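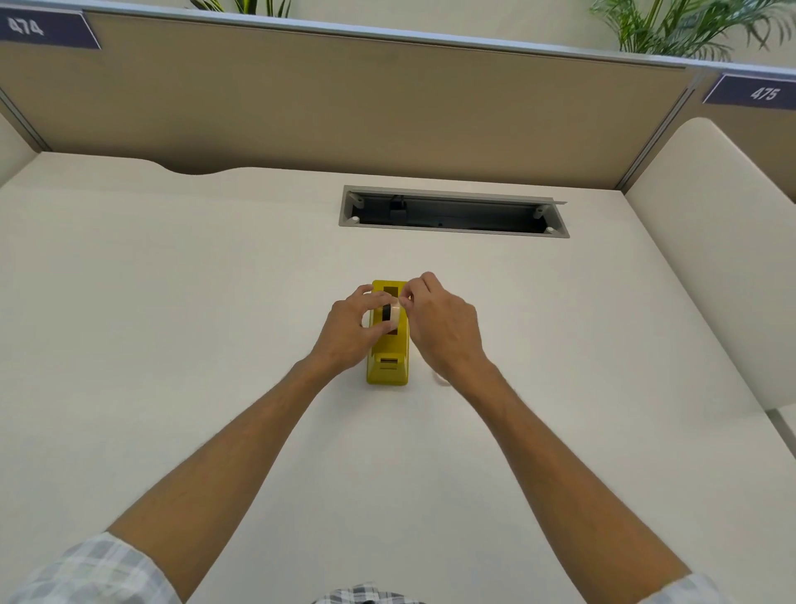 The Inuren head rig records two-handed desk work from the wearer's point of view, for teams who train manipulation policies on human demonstrations. It is supplied by Flostidberg as a complete station: headband, camera, belt recorder, charging dock and the Tultavow annotation software. The rig was designed for tasks in which both hands meet on one small object and neither can be ignored. With a tape dispenser, for instance, the left hand is curled round the roll while the fingertips of the right pinch the free end of the tape, and the forearms come in from the two lower corners of the view. A fixed overhead camera tends to lose one hand behind the other at that point. The head camera keeps the fingertips and the top of the dispenser together in view, and the wearer needs no instruction beyond looking at what he or she is doing.

Print this page

Mounting and fit

The camera sits on a padded band above the brow and is tilted down through a toothed hinge with six positions. Position four suits most adults seated at a standard desk. Once set, the hinge is locked with the supplied key and its position is written to the header of every recording, so that sessions made at different tilts can be separated later. The band should be worn tight enough that a brisk nod does not shift it. Spectacles may be worn underneath.

Sleeves of any colour or pattern are acceptable. The hand tracker in Tultavow does not rely on gloves or markers, and we advise against both. Gloves change how a person picks at thin film, and a policy trained on gloved hands inherits those habits.

Recording

A single press on the belt recorder starts an episode and a second press ends it. A long press marks the episode as spoiled. Spoiled episodes are kept on the card in a separate folder -- they are often worth a second look when the task involves material that sticks, curls or tears. Video and head motion share one clock. No network connection is needed while recording, and the recorder will refuse to start if the card cannot hold a full-length episode.

Each station accepts up to four cameras on the same clock. The usual arrangement is one head camera and one fixed view of the desk, with two sockets left free for wrist cameras or a robot's own sensors.

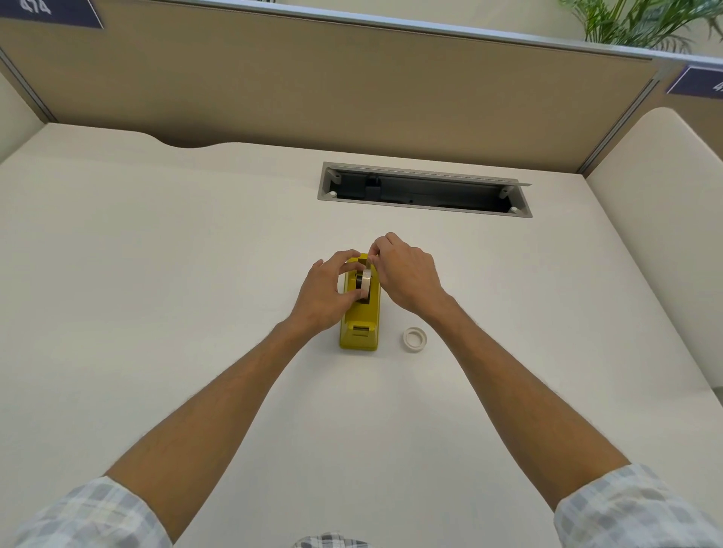
Exposure is locked at the start of each episode. Pale desktops and translucent materials are the two conditions that most often upset automatic exposure, and a change of brightness halfway through a grasp is hard to correct afterwards. The operator can preview the locked setting on the recorder's screen before pressing start. If the tape or film cannot be told from the desk in the preview, lower the exposure by one step and check again.

Annotation

Tultavow divides each episode into contacts: which hand, which part of the object, and when the contact begins and ends. Proposed boundaries are drawn automatically and then confirmed or moved by an annotator. For roll and dispenser tasks the software offers a ready-made label set (steady, seat roll, find end, pull, tear, release), which can be edited or replaced. Labels are exported as plain text beside the video, one file per episode.

Where a hand covers the point of contact, the annotator marks the interval as hidden. We ask customers not to guess. Hidden intervals are left out of the contact loss during training but remain in the video, which preserves the timing of the whole action.

Reference set

A reference set named Cheon is supplied with every station. It contains 2,894 episodes of desk tasks, of which 1,209 involve adhesive tape. The collection protocol was written by Su-bin Heo and Jin-sol Ra; annotation was directed by Zerrin Akgül. Participants were asked to work at their normal speed and to change their grip whenever they wished. No two-handed sequence was prescribed, and the set therefore contains several ways of finding and lifting a tape end. Buyers who need one fixed method should collect their own episodes and use Cheon for pre-training only.

Cheon was last revised on December 2, 2019. The revision corrected left and right labels in episodes where the hands crossed. Stations delivered before that date can be updated from the service menu.

Limits

The rig does not measure force. Tape tension and grip pressure have to be inferred or taken from another sensor. Depth is estimated, and should not be relied upon for transparent film or for bare metal edges. Fast head turns blur the view; the software flags them but does not repair them.

Supplied items

Headband with camera and hinge key; belt recorder; two cards; charging dock; sync cable; calibration board; Tultavow licence for one workstation; Cheon reference set on disk. Wrist cameras are ordered separately.

Technical questions go to Mwanaisha Barasa, and orders and loan units to Ah-rin Ryu, both at Flostidberg. Loan units are issued for one month at a time and must be returned with the cards erased.

E-mail this page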